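November 1, 2023

Tried the no-bake oat slice Edith swears by. No flour, no sugar, "tastes just like flapjack". It doesn't. It tastes of dates and optimism, and two hours in the fridge did nothing for the middle.
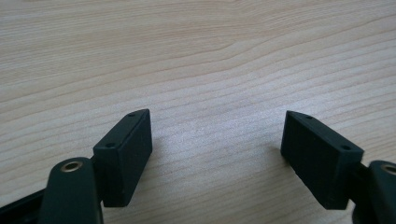
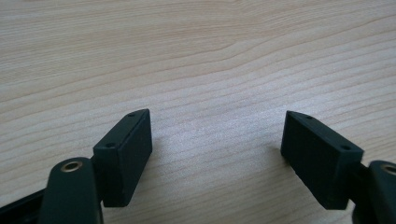 Kitchen diary, p. 70

Annapurna says I should have soaked the dates overnight. Maybe – the recipe never mentions it. It does claim 476 comments, all glowing, and I don't believe half of them were written by anyone who made the thing. Will try once more with butter, and not tell Edith.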